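3.2 Collecting the garment demonstrations

All demonstrations in the Grindby set were recorded with hand-held grippers. The operator holds the tool, does the task by hand, and the recording is later turned into training examples. No robot arm is needed at this stage, so sessions can be held in any room with enough floor space. The hanger task was recorded in July in an open office area at our Stetberg site, during normal working hours. 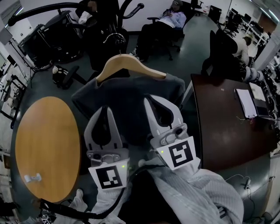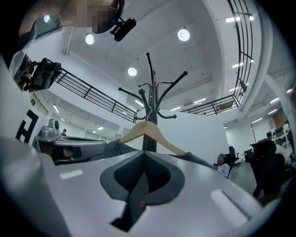

Figure 5. The hanger task. First picture: view from head height, with the gripper fingers closing on a dark gray garment on a wooden hanger. Second picture: view from a hand-held gripper, with the hanger just above the fingertip pad and the coat rack behind it.

3.2.1 Views and markers

Each demonstration in the set has a head view and a view from each gripper. The two kinds of view fail in different ways. The head view gives the layout of the room and the position of the hands, but it loses the contact point when the fabric folds over the fingers. The gripper view stays close to the contact point and loses most of the garment. It also has a very wide angle, and when the tool is tipped up it takes in a large part of the ceiling. Early versions of our pipeline set the exposure from the whole image, and the ceiling lights made the cloth too dark to use. We now set it from the lower half only.

The fingers carry square printed markers. In the head view these are used to recover the pose of the tool and the opening between the fingers. A marker counts as found when all of its corners are located. When one marker is lost for a short time, the pose is filled in from the other. When both are lost for more than 104 consecutive frames, the demonstration is dropped.

3.2.2 Task and instructions

Operators were asked to take the garment and its hanger from the rack, move them to a second support, and return them. They were told to work at a pace they could keep up, and to avoid pulling on the cloth when the hanger itself could be held. We gave no rule for which hand to use first. In a pilot run we did give such a rule, and operators stopped to think about it, which left long pauses at the start of the recordings.

Dark garments were included on purpose. A dark gray top shows few edges, and the policy described in Section 4 had trouble telling one fold from another in our first tests. We did not add lamps or change the background. People at work in the room stayed where they were, and chairs and equipment were left in place. Faces are blurred in all released views. The blurring is automatic and sometimes covers a small area where there is no face. We left these regions as they are, and treat them as missing pixels in training.

3.2.3 Filtering

The full session produced 2391 demonstrations before filtering. Each one was checked in two passes. The first pass is automatic and removes recordings with lost poses, missing views or clock errors between the cameras. The second pass is done by a person, who watches the head view at double speed and marks the start and end of each grasp. A failed grasp followed by a second try is kept and labeled as a retry. Demonstrations in which the garment falls to the floor are kept in a separate split and are not used in the main results.

Clock errors were the most common reason for removal in the first pass. The cameras are started by hand, and their clocks are matched afterward with the Brenska alignment tool, which compares the motion of the gripper in the two kinds of view. The method works poorly when the operator stands still at the start. We therefore ask for a short shake of each gripper before the task begins, and cut that part out later.

3.2.4 Relation to earlier sets

The folder layout and label names follow the Yusof set, so that loaders written for it can be used without changes. The one difference is the retry label, which older loaders will read as a normal grasp.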